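Bench > Buying and budgets > Pre-purchase checks

Checklist: before the second kitchen cell is ordered
September, posted by the bench desk

Comments go under each line. Please answer yes, no or not yet. "Should be" was used 8 times on the last sheet and is no longer an answer.

SECTION A - WHAT WE ALREADY OWN

A1. Table top level and fixed down?
Yes. The top is the white one with the holes in it. Vonness quote a top without holes at a higher price, as if the holes were something they had to come back and fill. Keep ours as the pattern and ask for a second the same.

A2. Floor clear on all sides a person might walk?
Not yet. The walkway on the oven side narrows whenever a stand is parked there. Either the stand gets a marked spot or the budget gets a line for shins.

A3. Props complete and listed?
Yes, mostly. Plate, ketchup bottle, orange slice, strawberries, colander, small bowls, spatula, the dark pans. The list is kept with the order forms and should be the first thing copied for the new cell. The props are the cheapest thing on the whole sheet and the only thing that has ever held up a week's work. 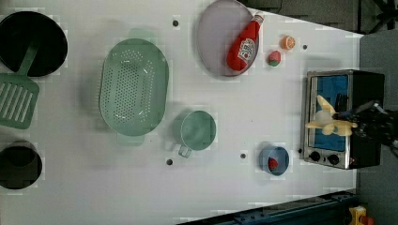 A4. Spares held for anything that gets gripped every day?
No. We have one toy chicken. The entire oven task rests on it. Conton sell the play food in mixed bags of 20, so one bag covers us for the life of the project and leaves a great many peas. Approved in principle, which in this building means unpaid.

A5. Toaster oven: mains lead removed or made safe?
Needs a signature. The task only wants a door and a space behind it, so the replacement can be bought faulty. Put "non-working accepted" on the request, in capitals. Last time purchasing very kindly upgraded us.

A6. Oven fixed so it does not creep when the door is pushed?
Not yet. Two brackets. The quote for supplying and fitting two brackets is longer than this checklist. Buy the brackets and own a screwdriver.

SECTION B - WHAT WE ARE BEING ASKED TO BUY

B1. Arm reach checked against the real table and not the brochure?
Yes, by Brikorach's drawing and then again with a tape measure. The two disagree slightly, and we went with the tape. The far left of the table is a stretch, so anything the arm must pick up belongs nearer the middle. If the next table is bigger, say so before the arm is ordered.

B2. Gripper fingers: wear and replacement cost known?
Known, and not enjoyed. A pair of fingers costs £31 from Villalobos and delivery is extra. Budget for several pairs a year. It is better to put this down now than to discover it under "sundries" in spring, when sundries is already full of tape.

B3. Cables: enough slack at the wrist, nothing to snag?
Pass with a comment. The loops need room to move, and that room passes over the plate and the bowls. Add clips to the order. Walk the arm slowly through its full travel before signing this line, with someone beside the stop button who is looking at the arm and has put down their tea.
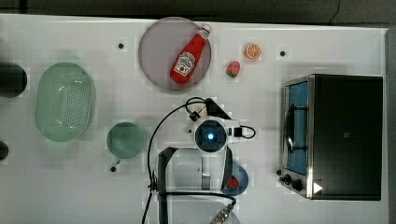 B4. Stop button within reach of the person standing, and of the person sitting?
Standing, yes. Sitting, only for the tall. The second cell needs two buttons. Brikorach list the second one as an option, next to the carrying case.

B5. Wrist camera included in the price?
Read the quote twice. Vonness include the camera and leave out the mount. Brikorach include the mount. Between them they have a complete product.

B6. Training included?
Half a day. Ask for it after delivery and not before, or we will again be trained on a photograph.

B7. Lead time in writing?
Not yet. We were told "almost 20 weeks" by telephone, in a cheerful voice. Get a letter.

SECTION C - MONEY

C1. Running costs separated from purchase?
Yes, at last. Fingers, clips, play food and cleaning cloths are on their own line.

C2. Contingency?
There is some. It has been spotted by two other departments.

C3. Second quote for the table frame?
Outstanding. The first has the rail in dark blue, with bolts, same as ours. Any colour will do if it comes off the price.

Overall: proceed with the arm and the table once A5, B4 and B7 are closed. A4 can go ahead today on the small purchases card, if whoever has the card would bring it back.

Related
- Comparing service contracts: what the tick boxes leave out
- Request form for small purchases (new version)
- Weekly checks for the bench arm
- Disposal of old grippers and cables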